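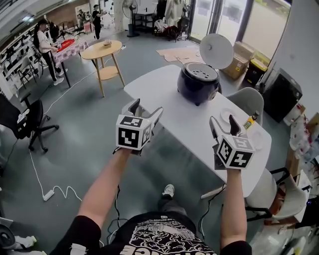
炊飯器を置いたらお茶碗の場所がなくなりませんか、というご質問をレビュー欄に頂戴しました。置く向きと、おかわりの回数によります。

テーブル・収納 > ダイニング > Terumano 角丸テーブル

Terumano 角丸テーブル(ホワイト)
品番:2749

四隅を丸くした白い長方形のテーブルです。角が丸いからといって、ぶつけた腰が痛くないわけではありません。青あざの形がいくらか穏やかになる程度とお考えください。

炊飯器は奥の端に寄せておくと、手前に小皿や調味料の瓶を並べられます。ふたが上に開く機種の場合、吊り戸棚の真下は避けてください。湯気で棚板が反ったというご相談は、毎年きまって新米の時期に届きます。

白い天板ですので、醤油をこぼすとよく見えます。カレーはもっとよく見えます。店頭では「汚れに気づきやすい設計」とご案内していますが、設計した者にそのつもりがあったかは確認していません。

耐荷重:最大40kg
お手入れ:水拭きのあと乾拭き。研磨剤入りのスポンジは不可
組み立て:脚の取り付けのみ。六角レンチ付属(前回お買い上げの分がまだ引き出しにあるはずですが、今回も付きます)
椅子は別売りです。色をそろえる義務はありません。

一緒に選ばれているもの:Tomar 丸型サイドテーブル
品番:1037

淡い色の木の丸テーブルで、脚は外に向かって開き、下にも丸い棚がつきます。天板には湯のみのような小さなものをひとつ。下の棚には読みかけの本を、とカタログには書きましたが、実際のご家庭ではリモコンと爪切りと去年の保証書が住みつくようです。

床に電源コードが通っている部屋では、脚で踏まない位置に置いてください。丸いので、壁際に寄せてもぴったりとはつきません。そのすきまに落ちたペンは、次の模様替えまで出てこないものとお思いください。 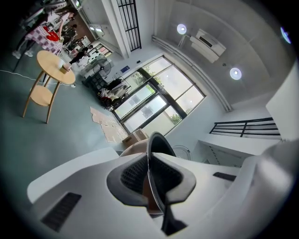 配送と返品について

Terumanoは玄関先でのお渡し、Tomarは宅配便でのお届けです。Rultgateオンラインでのご注文は、梱包材の引き取りを200円で承ります。段ボールはご自分で畳んで資源ごみに出すこともできますし、大半の方がそうするつもりで数か月お持ちになります。

返品は未組み立ての状態に限ります。「思ったより白かった」という理由でも受け付けますが、返送料はお客様のご負担です。

関連商品
・Terumano 角丸テーブル用 透明マット
・Tomar 丸型サイドテーブル 交換用脚キャップ
・Farnuvex 炊飯器用スライド台
・Farnuvex コードまとめバンド
・Rultgate 傷かくしペン(ホワイト)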